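7. Your First Chore: Folding a Small Cloth

If you have made it through sections 1 to 6, both arms are bolted down, both grippers open and close on command, and you are probably itching to find out whether this thing can do any housework. Short answer: a little! The Grultus bench kit folds small flat cloths, and watching it get one right on your own table is a real thrill. It won't do your laundry yet. Fitted sheets, socks and anything with buttons are still for you.

Before you start

Load the Neka folding routine, version 2 or later. Older versions skip the tension check in step 5 and tend to tug.

Use a thin, plain cloth, 48 cm or less on its longest side. Solid colors that stand out from the tabletop work best.

CAUTION: Keep hands, sleeves and long hair out of the workspace whenever the arms are powered. The grippers are not strong, but they do pinch.

Steps

1. Lay the cloth flat in the middle of the table with one long edge facing away from the rail. It doesn't have to be perfect. A hand's width of skew is fine.

2. Put spare cloths off to the side or in a basket at the back. If one overlaps the work cloth, the routine will treat the pair as one big cloth and make a mess of both.

3. Choose FOLD > HALF from the Neka menu and wait for the arms to reach the ready position.

4. Press Start. The arms go for the two far corners together. If a jaw misses, the routine backs off and tries again, up to 2 times, then stops and asks for help.

5. Watch the tension check. The arms draw the cloth sideways until the edge is straight enough to lift. A few creases along the top are normal here and mostly drop out during the fold.

6. Let the fold finish and the arms park before you reach in. One half fold takes 18 seconds at the default speed.

7. For a quarter fold, turn the cloth 90 degrees by hand and run HALF again. Yes, by hand – turning is still the weak spot, and we would love to hear from anyone who cracks it.

NOTE: Cables should arch freely above the grippers. If one pulls tight as an arm reaches forward, stop and give it more slack (section 4).

What to expect

Flat cloth in, folded cloth out: good, and getting better with every release. Picking one cloth out of a crumpled heap is hit or miss. Nuanchan Chareonsuk, who wrote the Pivden add-on for sorting, has had nice results with washcloths and much less luck with bath towels. Save your settings once you have a fold you like, then move on to section 8.
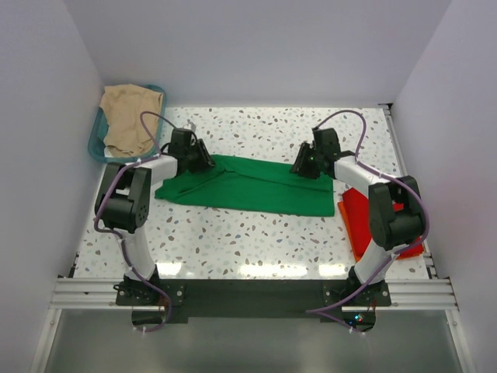 If the fold comes out crooked, lower the lift speed one notch before you change anything else. Fast lifts let the near edge slide, and a cloth that has slid can't be squared up afterward. Still crooked? Rerun the corner calibration in section 5 with the same cloth you plan to fold.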